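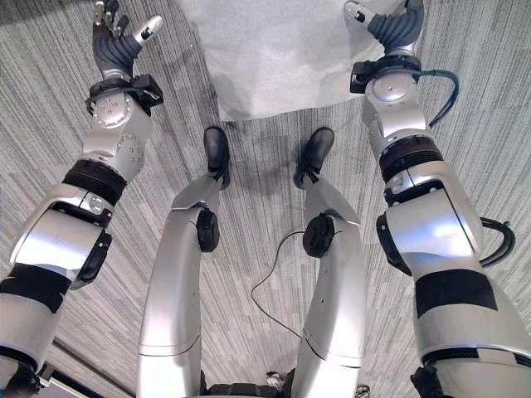 Stiltwood Home Forum
Home | Forums | Living Rooms | Search | Log in

Re-covering vs. replacing an old reading chair

mapleporch
January 4, 2020

I finally have a reading corner!! We moved the bookcase in November and it opened up the best spot in the house, right by the window with morning light. Now I need the chair. I have my grandmother's club chair from 1982, solid frame, springs still good, but the fabric is shot (one arm is down to the batting). The upholstery shop wants more than I paid for my sofa. Do I re-cover it myself, or give up and buy a Climetti armchair? I've sewn curtains and one very lumpy dog bed.

tackhammer_16

Re-cover it! A club chair is a great first project. Take the old fabric off slowly, label every piece with masking tape, and use the pieces as your pattern. Write on each one which way is up and what order it came off. Buy more fabric than you think, especially if there's a stripe or a print to match. And rent or borrow a pneumatic stapler, your hands will thank you by the second evening.

dottie_reads

I'll be the one to disagree. I did this with a wingback and it took me the whole winter. I love it now, but I didn't read a single book in that corner until spring. If you want to sit down and read THIS month, buy the chair and keep Grandma's as the slow project.

tackhammer_16

Wingbacks are way harder though! All those inside curves. A club chair is mostly flat panels and a boxed cushion.
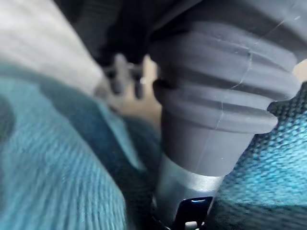
Re: Fabric or leather?

mapleporch

OK, you've talked me into at least pulling the old fabric off. Next question, what do I put on it? I have samples of a Chaimongkol cotton in rust and a heavy wool blend, and my sister keeps saying leather. I read for hours at a time, usually with tea, usually with the dog trying to get in my lap.

dottie_reads

Wool blend, all day. It's warm in January, it hides dog hair if you pick a heathered color, and tea beads up on it long enough for you to grab a towel. Cotton wrinkles on the seat and you'll be tugging at it forever.

corduroykid

Leather is lovely to read in, but please don't make it your first upholstery job. You can't hide a bad staple line and every hole is permanent. If your sister wants leather she can come over and sew it, haha. The rust cotton would be gorgeous, for what it's worth, and you could quilt the seat panel so it doesn't shift.

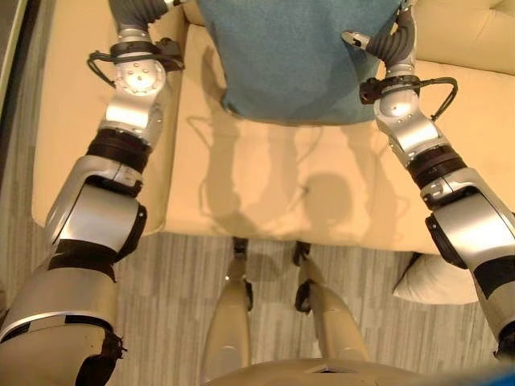
inkandlamp

Nobody has mentioned back support yet and for a reading chair I think it matters more than the fabric! Most club chairs are too deep for anyone under average height, so you end up slouching with your chin on your chest. A cushion fixes it for very little money. Something like that teal-blue one against the cream leather would do the job and give you the color too, and you can swap it out when you get tired of it. I use a Tilo feather insert in a cover I made from leftover curtain fabric, and I can go three chapters without my neck complaining.

tackhammer_16

Agree on the cushion, disagree on feather. They go flat behind your back in an hour. Get a firm foam core with a thin wrap of batting.

inkandlamp

Mine gets a good whack every evening and it's fine!

mapleporch

You are all wonderful. Wool blend it is, with a bright cushion, and I'm starting on the old staples tonight. I'll be back when I hit the welting and panic.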